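Support > Tresta tabletop cell > Set-up and care > 4. Tabletop and camera checks

4.3 Checking the views on a draped table

Do this section after the arm is bolted down and before any pick is taught. The Drolance software has a button called Auto Scene Check. Run it if you like, but don't rely on it. It gives a green tick to views that no sane operator would teach from. Look at each view with your own eyes, full size, on a proper monitor. 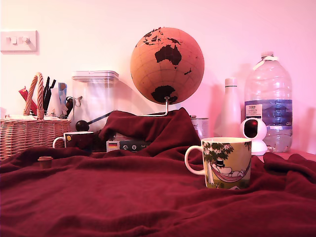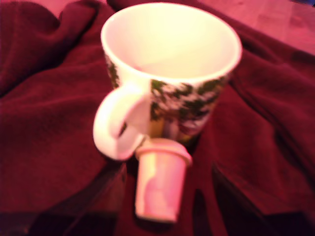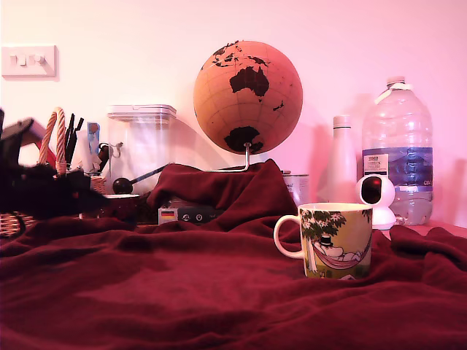

Fig. 4-3. Camera views of the maroon blanket set-up. The mug in the second view is out of focus.

Before you start

You need a lint-free cloth, a 2 mm hex key and the printed focus card from the accessory bag. Allow five minutes per camera. The quick-start sheet claims the whole job takes two, and we have never seen it done in that.

CAUTION: Put the arm in Hold and press the stop button before reaching over the table. Hold by itself keeps the motors powered. Do not treat it as a safe state, whatever the status light is doing.

Steps

1. Open all the camera views side by side. Turn off Enhance. It sharpens edges on the screen only, and the picking software never sees the difference.

2. Pick one thing on the back wall that won't get moved. In the first and third views the light switch plate does the job. Note where it sits in each view and write it on the log sheet.

3. Go to the close view. Look at the printing on the nearest mug. If the leaves run together into green blotches, as in the second view, the focus is off. Clean the lens first and look again. Then loosen the lock screw a quarter turn, hold the focus card at pick height, and turn the ring until the fine lines separate. Tighten the screw. Check again after tightening, as the ring likes to creep.

4. Jog the arm slowly through its approach path and watch the wide view. Note every spot where the gripper covers something you plan to pick or use as a marker. In the third view it partly hides the wicker basket. Auto Scene Check does not count this as a fault. We do, if the basket is a target.

5. Look at the color. A strong pink cast like this one turns white mugs and white walls rosy. Set white balance to Manual and use a plain gray card. The Auto setting is supposed to settle within 120 seconds, but it starts hunting again whenever the arm moves, and a color match taught in the middle of that is worth very little.

6. Check the cloth. A tall fold in the middle of the table, as in the first and third views, hides the lower parts of whatever stands behind it. Either flatten it or mark the area behind it as No Pick. The manual for the Plokstead depth add-on says folds are "handled". Test that with an object you can afford to drop.

7. Look for clear plastic. The big water bottle and the storage container let the wall show through, and depth readings on such things are poor. Teach these by hand or leave them out.

8. Save the views under a new name. Don't overwrite the last good set.

NOTE: Small items can sink into the cloth. The pale pink cup in front of the mug in the second view lies at an angle with its narrow end down, and a straight vertical grip taught on an upright cup should not be trusted here. Teach a separate one.

NOTE: Do not adjust the focus ring with the cell running, even at slow speed. Earlier printings of this section allowed it. Nusrat Qureshi had that line taken out in March.

If the close view won't come sharp

Check that the camera hasn't slipped in its clamp. After that, swap cables with the wide camera - a bad cable usually shows up as dropped frames, though, so don't expect much from it. If the fine lines on the card still won't separate after 2 tries, order a new lens from Tarawneh and keep the arm out of automatic until it is fitted.

Repeat steps 1 to 5 whenever the cloth, the lights or a camera clamp has been touched.

Section revised 2026-10-21, H. Gerlach. Next: 4.4 Gripper pads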